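Vuvex PC Assembly Cell: a review from the open day at Gurnow

Posted 1/8/19

I should say up front that I'm a repair shop person and robots are new to me. I've been putting computers together and taking them apart for 26 years, all of it by hand, and most of it standing up (my knees would like a word). So when Rainer Rieger at Gurnow wrote to say they were opening up their workshop for a day and would be showing the Vuvex cell to anybody who cared to come, I cleared my calendar and drove the 234 miles. My sister thinks I'm nuts. She may have a point, but I had a lovely time!

Gurnow is in the old Rothe building, behind the bakery, and if you go, park on the bakery side and buy a roll on the way in. They gave us coffee, a name tag and a nice short talk, and then let us stand right up near the table for as long as we liked. I liked that very much. I've been to trade shows where you see the machine for four minutes from behind a rope, and you come home knowing what you knew from the brochure.

The job they'd picked was the memory and the processor, in an ordinary desktop tower laid on its side. It's a good choice for a demonstration, I think, as anybody who has ever bent a pin will feel it in their stomach. Gurnow prints its own parts holders, and I spent an embarrassing amount of time leaning over those and asking what each little post was for. Rainer was very patient with me.
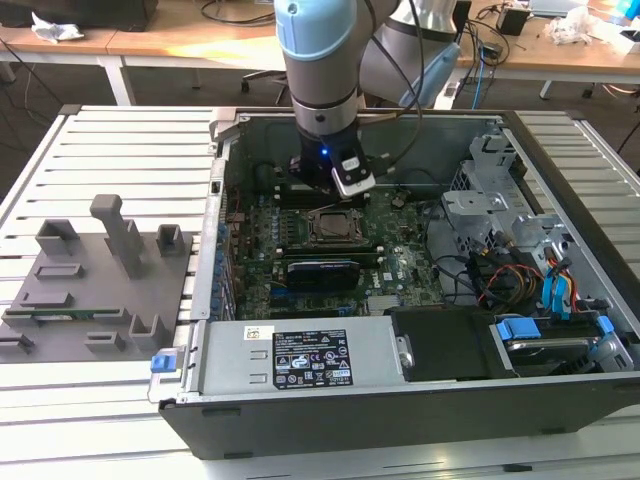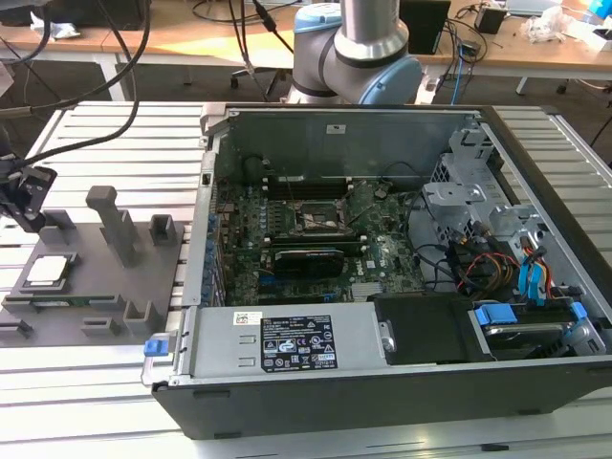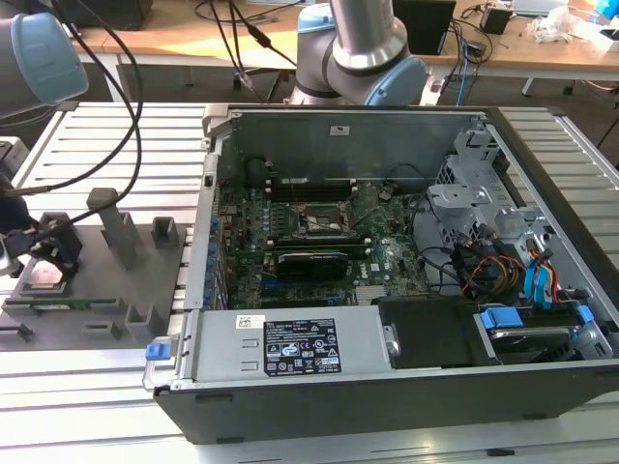 The Vuvex cell at Gurnow, with the open tower on the slotted table and the gray parts plate to its left.

Now for what I thought of it. The table is wonderful and I want one. You can bolt a fixture down anywhere along the slots, and I can think of a dozen jobs in my own shop, robot or no robot, that would go easier if things simply stayed where I put them. The plate is a close second. Every part gets a place of its own, and Rainer told me they can redraw it and print a new one overnight when the job changes, which beats the egg cartons and magnetic bowls I've been getting by with.

The arms themselves are quieter than I expected. We could chat over them without raising our voices, and they move at a pace that let me follow along. That's also my first complaint, I suppose. I'm quicker, and so is my nephew, and he's 9. If you're hoping to get through a big stack of machines by lunch, have a good long talk with the Vuvex folks before you sign anything.

My second complaint is the cables. They hang down around the arms in long black loops, and I kept wanting to go over with a handful of Velcro ties. Rainer says there's a tidier routing kit from Holetard coming in July, and he sounded hopeful about it. I'd also like a better manual. The one on the side table ran to 565 pages, and the section on changing over to a new fixture was spread across three different chapters. I sat and read it with my roll (poppy seed, very good) and had to keep a finger in two places at once.

Would I buy one? For a shop my size, no, and Rainer didn't try to talk me into it, which I appreciated. For a school, or a refurbisher who sees the same model of tower come in by the pallet, I'd say go and see it run, and bring one of your own machines along and ask if they'll try it. Four stars from me, with the missing one split between the manual and those cables.

Gurnow is planning another open day later in the year and you do have to write ahead for a spot. Wear comfortable shoes, there are only a couple of chairs.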